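The Dresulum Survey

Lautaro Navarrete took over the gauging station at Lusness in March, when the river was at its lowest and the work was mostly paper.

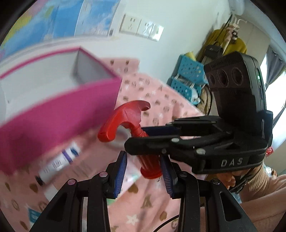 The station kept two records. One was the chart, drawn by a pen on a drum that turned once a day. The other was the logbook, in which the keeper entered the level by eye at 6 each morning. The two were to agree within a finger's width. Where they did not, the keeper was to write the word "variance" and initial it.

The previous keeper, Gruber, had initialed 614 variances. Navarrete went through them over several evenings. In every case the chart read lower than the log. The gap was small at first and grew slowly, page by page, at a rate a ruler could follow.

He checked the float and the cable. He checked the pen arm for play. He leveled the staff gauge against the brass mark on the bridge pier, then leveled the pier against the mark on the church step at Brolov, a day's walk with the tripod. The pier was true. The staff was true. The drum kept time.

He wrote to the Dresulum office, which held the permits for the valley. The reply said that the chart was the official record and that the log was a courtesy.

After that he stopped looking at the instruments and looked at the handwriting. Gruber's figures were firm in the early books. Later the sevens lost their bars and the lines began to climb to the right. In the last book he had written the level first and the time after it, and on two pages there was a level and no time at all.

Navarrete walked down to the staff before dawn with a lamp. From the lowest step the numerals were sharp. From the second step they were harder to read, and from the landing, where the handrail ended, he could make out only the red band that marked flood.

He went back up and looked at the landing boards. They were worn in one place, the width of two boots.

He entered the level from the lowest step. It agreed with the chart. He left the column for variance blank and ruled the line beneath it.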